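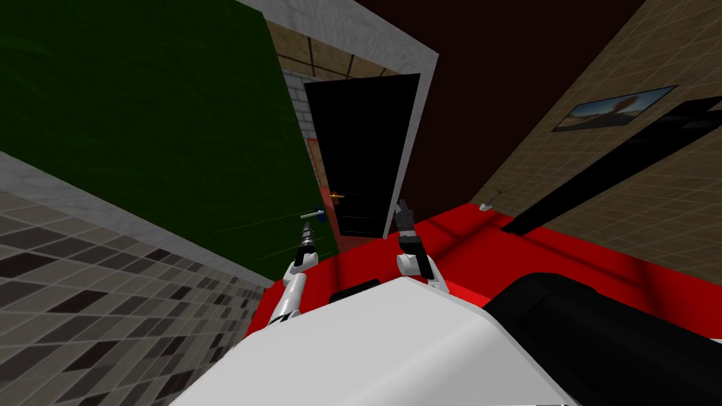
I have been trying to learn to draw for 2 years now, in the sense that I own the pencils. The habit began when I moved to Wilville and decided that a person with a spare evening ought to have something to show for it. What I have to show for it is a drawer. I can do a passable mug. I can do a jug if it keeps its handle to itself. What I can't do is anything that leans, and a view like the one at the top, with the walls and the floor all running off at steep diagonals, would have me rubbing holes in the paper before I'd got the first line down.

Perspective is where the books lose me. They are very kind for a chapter or so, all eggs and apples, and then you turn the page and there's a street in some Italian town with ninety windows, every one of them obeying a dot on the horizon. I paid £95 for an evening course at the Navilcombe arts centre partly to get past that page. We spent the first session on breathing.

It did improve. By the third week we were sent outside to draw the bus shelter, which I had stood in most mornings for a year and could not have told you a thing about. It has a sloping roof. It slopes towards the road, so the rain comes off it and straight down the neck of whoever is looking out for the bus. I had known this about my neck and never once connected it to the roof. My drawing came out looking like a toaster, but a toaster with the correct slope.

The other thing I have learned is that rubbers are a matter of faith. One camp holds that you should never use one and another that you should use a special grey kind you knead like dough, and both will tell you so while you're trying to eat a biscuit. I bought the grey kind. It picks up pencil quite well and cat hair very well indeed, and by December it had more or less become a second cat.

I did look at going further. Estitz does a summer school, a fortnight of drawing from life with lunches, and the price was £2,285 before you'd bought so much as a sheet of paper. I closed the page and went and drew the kettle. It's a good kettle, a Kaczmarczyk, far too shiny, and if you look at the side of it long enough you find the whole kitchen bent round in there with your own enormous nose in the middle. I got the nose. The kitchen I'm saving for spring.

Next term they've promised us stairs.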